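The Long Way to Teach a Robot to Put a Ball Away

By Mekdes Kumsa

The first thing Getachew Alemneh does in the morning is wipe the table. Then he checks the cable on the arm, homes the joints, and writes the name of the task on a strip of tape by the keyboard. On the day I visited Hailu, the tape said "ball, basket, far side."

Hailu is a small company on the second floor of a former print shop. It collects demonstrations, which are recordings of a robot arm doing a job while a person steers it. Its customers use them to train software that will later run an arm with no person steering. The biggest customer this year is Troseo, a firm that wants to sell a tidying robot for day care centers and waiting rooms.

A demonstration at Hailu lasts less than a minute. The operator holds a pair of handles on a stand, and the arm follows. The computer saves the camera video together with the position of every joint and the opening of the gripper. When the job is done the operator taps a foot pedal, resets the table, and starts again.

Troseo's order for the ball task is 1,000 demonstrations. A good operator finishes 38 in an hour, less toward the end of a shift.

Why so many

Yabsira Mekonnen runs collection at Hailu. She came from a warehouse job and had no background in machine learning when she started. She explains the numbers by talking about what goes wrong.

"If you always put the ball in the same spot, the model learns the spot," she said. "Move it over by the width of your hand and the arm goes to where the ball used to be. It closes on air and then carries the air to the basket."

So the ball moves between demonstrations, and so does the basket. Sometimes the ball is out in the open, which is the easy case. Sometimes it is against a wall of the basket, where the fingers have very little room. And sometimes it is behind the basket, with part of it hidden from the camera. Mekonnen asked for 300 of the hidden kind after an early model did badly on them. It would find the ball, lose it when the gripper came between, and stop.

Each layout comes from a sheet printed the night before. The sheet gives a starting position for the basket, one for the ball, and one for the arm. Operators follow it closely, although they are allowed to nudge things by hand, and Mekonnen wants them to. A layout placed by eye is never quite the same twice.

The baskets change too. Hailu keeps 13 on a shelf in the hall, bought from thrift stores and a garden center. Dark woven ones are the hardest for the software, according to Mekonnen. The inside reads as one dark patch, and light coming through the weave makes bright specks that an early model seemed to treat as edges.

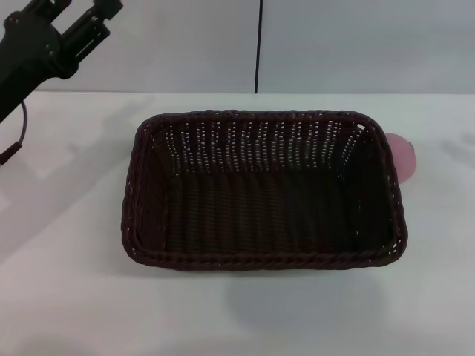 A shift at the handles

Alemneh let me watch for most of the afternoon. He works standing up, with his elbows close to his sides, and he does not talk while recording.

The hidden layouts have a rhythm of their own. The arm starts off to the left with the gripper open. Alemneh raises it first, higher than seems necessary, and takes it over the basket. He comes down on the ball from above with one finger on each side. If he went straight across he would hit the rim, and a basket that has been pushed is a spoiled demonstration unless the sheet calls for it.

He closes the gripper slowly. The balls are light, and one that is pinched off center shoots out across the table. When that happened during my visit, he chased it with the arm, picked it up near the table's edge, and put it in the basket. He marked the recording "recovery" and kept it.

Recoveries used to be thrown away. Tekle Wolde, who trains the models at Troseo, asked Hailu to stop doing that. A model that has only seen clean pickups has no idea what to do after a bad one, he told me by phone. He now wants some in every batch, provided they happened by accident. When operators were asked to fumble on purpose, the results looked staged, and the model picked up the fumbling along with the fix.

Pauses are another matter. If an operator stops to think with the arm in midair, the recording contains a stretch in which nothing moves, and a model trained on it may hang there too. Alemneh plans the whole path before he touches the pedal. New operators take a week or two to get used to this.

Checking the take

Every recording is reviewed by someone other than the person who made it. Mitiku Tufa does most of the reviewing, at a desk facing away from the table. He plays each one at double speed and looks for the same few faults: a hand in view, a dropped video stretch, a ball that ends up balanced on the rim, a file labeled with the wrong layout.

The software he uses is called Tullitik. It was written in-house and it crashes when two people open the same batch. Tufa has a list of changes he would like, starting with that one.

He rejects more from the last hour of the day than from the first. Hailu shortened its shifts in May for that reason, and operators now switch places with reviewers after lunch.

What comes next

Troseo has tested two models on the recordings so far. The second handles a ball in the open well enough that Wolde has stopped asking for more of those. Behind the basket it still misses often, usually by coming down too close to the rim.

Mekonnen's plan is to add a second camera, low and to the side, and to record part of the hidden set again with both. She also wants to start on soft toys, which do not roll but bend in ways the sheet cannot specify. The tape for those is already written and stuck to the side of the monitor.

At the end of the shift Alemneh parked the arm and printed the layouts for the next day. There were two pages of them, all far side.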